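Keeping the Kitchen You Have

Posted 7 Jul 2022

Freya Oakley has been repairing kitchens for 20 years, and for most of that time people have called her after they had already priced a new one. She works out of a unit in Bindlow, behind a tire shop, and she takes on jobs that the big fitting companies turn down. Loose drawers, doors that have dropped, water damage under the sink, one cracked end panel in a color that went out of production long ago.

We met on a weekday morning at her workshop. She had a delivery coming and asked to keep things short, then talked for two hours.

She trained as a joiner and spent her first years putting in new kitchens for a company called Naylor. The pay was steady. What bothered her was the part before the installation, when the old kitchen came out.

"We'd get there at seven and have it in the dumpster by ten," she said. "Some of those cabinets were better than what was on the truck. I started bringing things home. My garage was full of other people's drawers."

She left in April of her fifth year there and put a card up in the hardware store. The first call was from a man named Gert Maluleke, who had one door that wouldn't stay shut. She charged him for half an hour. He is still a customer, and she has since rebuilt most of his lower cabinets one at a time, as he could afford it.

I asked what usually goes wrong first.

"Hinges," she said. "People think the door is bad, or the whole cabinet is bad. Nine times out of ten a screw has pulled out of the side. You fill the hole, let it set, drill it again and put the screw back. If you do it right it will hold better than it did when it was new."

Filling the hole is where people go wrong, she says. Matchsticks and a squirt of glue will work for a while on a light door. On anything heavier she drills the hole out clean, glues in a piece of hardwood dowel, and leaves it overnight. Customers don't like the overnight part. She has had calls from people who hung the door again after dinner and were picking it up off the floor by breakfast.

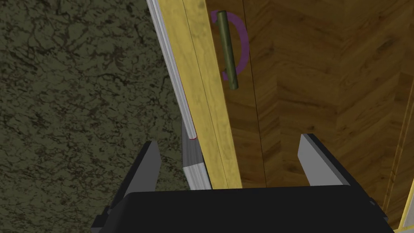 Bianca Vasiliu, who was listening from the bench by the window, put in that the dowel is fine but the wait is too much to ask of a family with one kitchen. She would sooner move the hinge up an inch into fresh material and be done the same day. The old hole gets filled and nobody with normal eyesight will find it.

Oakley didn't agree. Moving the hinge means a new cup hole in the door as well, she said, and then the door only fits that one cabinet. "I like things to be able to go back where they came from. But she's faster than me, so I don't say it too loud."

The two of them have shared the workshop since the rent went up. They split the jobs by distance more than by type, and they keep one price list between them. A hinge repair is a flat fee. Refinishing a full set of doors is quoted after a visit, and the quote stays good for two months.

Refinishing now brings in more than repairs do. A typical job means taking the doors off, numbering them on the back with masking tape, cleaning off the grease, sanding, and then either paint or oil. Cleaning takes the longest. Oakley uses a degreaser made by Alovent and changes the rags often. Paint over grease will peel, she said, and it will peel first right next to the handle, where everybody looks.

She is careful about what she promises. Some cabinets are past saving, mostly ones that have stood in water. If the bottom edge has swollen, sanding won't bring it back, and she tells people so on the first visit. She doesn't charge for that visit.

"I had a lady cry because I said no," she said. "Her husband built them. We ended up keeping the doors and making new boxes to go behind them. That was a good job. It took forever."

I asked what a person should do before calling anybody. She had a short answer. Tighten every screw you can find, by hand, with the right size screwdriver. Most hinges also have an adjusting screw or two, and a quarter turn at a time will often bring a crooked door back into line. Open and close it after each turn. If a screw spins and doesn't grab, stop there.

She also asks people to keep their old handles, even if they hate them. A customer on Onel Street changed all of hers for longer ones, filled and painted the old holes, and wanted the originals back within a year. They had gone to the dump.

The delivery came while we were talking. It was hinges, 119 of them, from a shop that was closing down. Oakley signed for the box and pushed it under the bench with her foot. She had a door to hang across town at noon, and it had been sitting with its dowels in since the night before.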